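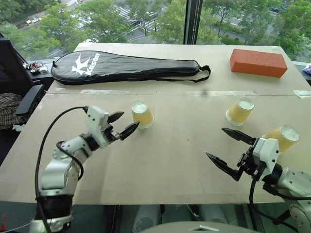

伏せて置いた紙コップ。

読了時間：4分

紙コップの縁に唇をつけると、どうしてか遠足の日のことを思い出します。水筒のふたとも家の湯のみとも違う、あの少しやわらかな口当たり。飲み終わるころには縁がふやけて、つい歯で噛んでしまって、母にみっともないと叱られたものでした。そういう記憶をお持ちの方は、わたしのほかにもきっとたくさんいらっしゃるでしょう。

昨年の10月、ドルラッハ（Drullach）という谷あいの町を訪ねました。バスを乗り継いで、降りるころにはすっかり腰が固まってしまうような場所です。お目当ては、町の広場で毎年ひらかれるスープの市でした。秋の終わりに各家の鍋が広場に並び、訪れた人は紙コップを一つ買って、好きな鍋から好きなだけよそってもらう。それだけの、たいへん気前のいいお祭りなのです。

案内してくれたのは、広場の角で「クオ（Kuo）」という喫茶店を営むレシア・ボンダルチュクさんでした。ご自身の鍋は赤いビーツのスープで、これがまあ、湯気の甘いこと！　一口いただいて、体の芯のほうからほどけていくようで、しばらく言葉が出ませんでした。

「昔は陶器のカップだったのよ」とレシアさん。「重くてねえ。みんな洗うのに疲れて、夜の踊りに出られなかったの」

紙に切り替えようと言い出したのは、パン屋のフランス・ヘルマンスさんだそうです。当時はずいぶん反対もあったと聞きました。味が変わる、風情がない、だいいち子どもが投げる。ところが始めてみると、お年寄りには軽くてありがたいし、手の小さな子も自分で持って歩けます。いまでは一日に4000個を超えるコップが出るというのですから、わからないものです。

ヘルマンスさんに、おいしく飲むこつを伺いました。コップは必ず伏せて並べておくこと（広場は風が強く、落ち葉がよく入るのだとか）。よそうのは八分目まで。そして熱いスープの日は二枚重ね。なんだ、そんなことかと思われるかもしれませんが、うちに帰ってから豚汁で試してみたら、二枚重ねの持ちやすさにはちょっと感動してしまいました。それ以来、わが家の戸棚には紙コップの筒がいつも一本、お茶の缶の隣に立っています。

もちろん、使い終わったあとの話も避けては通れません。町では紙コップを集めて、隣村の工房クレキッツ（Clekitz）へ運んでいます。ここのヴァウター・メイヤーさんは、内側の薄い膜をはがして紙の部分を漉きなおし、便箋やカードに仕立てているのです。一枚の値段は決して安くないのですが、手ざわりがなんともよくて、わたしは三束も買ってしまいました。ときどき、うっすらと印刷の色が残っているのが混じっていて、友人に手紙を書くときはわざとそれを選びます。

市の夜は、広場に長い机を出してみんなで座ります。数えるのが好きなジェローム・ラユグさんによれば、昨年の鍋は105。豆、きのこ、鱒、りんご、それに何が入っているのか作った本人も覚えていないという一鍋まで。わたしは七つ目でお腹がいっぱいになり、隣の席のおばあさんに、若いのにだらしがないと笑われました。若いと言ってもらえたのがうれしくて、もう一杯だけ、かぼちゃをいただきました。

帰りの朝、クオに寄ると、レシアさんが持たせてくれたのは紙コップ入りの熱い紅茶でした。バスは揺れるからと、やっぱり二枚重ね。窓の外で谷がだんだん浅くなっていくのを眺めながら、少しずつ、冷めるまでかけて飲みました。

今年の市も10月の予定です。泊まるところは少ないので、お出かけの方は夏のうちに宿を決めておかれるとよいでしょう。踊りは日が暮れてから始まります。歩きやすい靴でどうぞ。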